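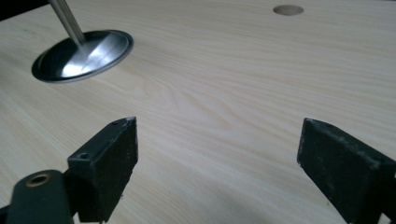 Grakano Tabletops – README

Welcome! Grakano is our growing collection of notes on wooden tables: grain, finish, holes, and whatever happens to be standing on them. It has 76 tables and 3420 entries so far, and we love every one.

Grain direction goes in the "grain" column (wavy, straight or mixed). Colour is judged by eye – pale, mid or dark. Measure holes in millimetres, please!

New tables are very welcome, even plain ones. Send up to 50 entries at a time to Enikő Bognár.

Search Grakano... Go

Contact: Edit Bozsik | © Grakano | Back to top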